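The Shared Table Needs Less on It
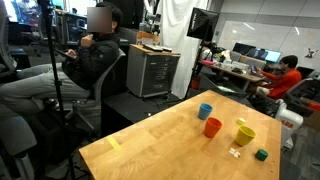
Who should clear a table that several people use?
The person who put the thing there, before they get up. Everything else I have to say about shared tables comes out of that, and most offices and workshops I have known run on some other arrangement, usually the one where it gets done by whoever is most bothered.

I have worked in rooms with a common table for most of my adult life. The first was a mail-order office in Halldale, where the table was for packing in the morning and for lunch after noon. The one I use now is in a rented workspace in Breltthorpe. Between those two I had a desk of my own for a while, and I let it get as bad as I liked. A desk is private. If I want to work around a pile of envelopes until May, the only person who loses the space is me. A table in the middle of a room is different, and I think people treat it badly because they carry over the habits they have at their desks.

Small things are the worst of it. Large things get noticed. If someone leaves a printer carton on the table, another person will say something within the hour, and the carton goes. Cups stay. A plastic cup weighs almost nothing, it takes up a circle a few inches across, and moving it seems like less trouble than asking about it. So it is pushed to one side, and then pushed again by the next person. The table at Breltthorpe is light wood, made of planks, and by late afternoon the stuff that belongs to no one has usually drifted to one end of it. The other end is bare and nice to work on. People crowd the bare end and act as if the full end were not part of the table.

I count this as a loss. We pay for the whole table. The monthly rate went up by 100 last year, and I heard a good deal of complaining about how little room there was, from people sitting next to things they could have put away in 2 minutes.

The usual answer is storage. Buy a shelf, buy bins, buy a rolling cart. I was in favor of this once and have changed my mind. At Halldale we bought a set of drawers made by Gilbert, good solid ones with label holders on the front, and for a few weeks the table was clear. Then the drawers were full and the table filled up again. When I finally went through the bottom drawer I found tape ends, dead pens, a bag of rubber feet for some piece of equipment we had sold, and paper cups. We had spent money to keep paper cups. Storage is worth buying for things you have already decided to keep. It does not help you decide.

Color does help, and it costs very little. I am a believer in cups and containers in plain bright colors, a different one for each person or each job. Blue, orange, yellow, whatever the store has. A row of white mugs tells you nothing, and you can leave yours among them without a twinge. If yours is the yellow one and the room knows it, you will pick it up on the way to the sink. I have seen this work in an office where signs over the sink had done nothing for years. The signs were polite and then less polite, and the mugs sat under them either way. The same goes for small loose parts, which ought to live in a container whose color means something, with the lid off so that putting them back takes one motion.

Tape is a harder question. A strip of colored tape on a tabletop is a fine way to mark a spot, and I have used it to show where a scale went and where outgoing parcels should stop. The trouble is that tape outlives its purpose. The scale moves to another room, the strip stays, and new people step around an invisible rule that they assume somebody cares about. After long enough it takes some of the finish with it when it comes up. My view is that the person who lays tape should write the month on it. If the month has passed and no one can say what the strip is for, pull it.

Then there are the chairs. I had not given them much thought until I moved to a place with rolling office chairs at the common table. They are comfortable, and I would not go back to stools. But a chair on casters never returns to where it was. People turn sideways in them to look at a phone or think for a few minutes, the chair rolls back a foot, and when they stand up they leave it there. With a few chairs adrift and a bag or a coat on the floor between them, the walk around the table becomes a small obstacle course. Push the chair in. It is the same rule as the cup, and I would put it ahead of the cup, since a cup has never caught me in the shin. Bags should go on a hook, and if there are no hooks the landlord should be asked for some before being asked for anything else.

There is an argument on the other side, and I have heard it from people I respect. They say a table in use ought to look like it. Work is made of half-finished things, and having to put them all away at the end of each session means ten minutes lost getting them out again. A bare table, on this view, is for showing visitors. I agree with part of it. If a job is still going and the same person is coming back to it after lunch, leave it alone, and everyone else should leave it alone too. I once tidied a coworker's layout of sample swatches and cost her a morning, and I still think about that.

But most of what sits on a shared table is not a job still going. Try asking. I did it at Breltthorpe one evening - went around the room with one object at a time and asked whose it was. A charger with Voltavik printed on the plug had been there so long that three people thought it came with the building. A roll of labels, nearly a full 500, belonged to a company that had moved out. A key marked 706 fit nothing on our floor, and the front desk did not want it either. I put it in an envelope and it is probably still there. Of everything I picked up, hardly any of it was in use by a person then in the room.

So I would keep the exception narrow. Work that is in progress can stay if there is a note on it with a name and a time. The note can be a scrap of paper. Without a note, anyone may move it to a single box by the door, and the box gets emptied when it is full. We have done it this way for several months now. There were some hard feelings over a mug, and the person took it home, where I think it is better off.

The full end of the table is still the full end, most days. It is a shorter stretch than it used to be.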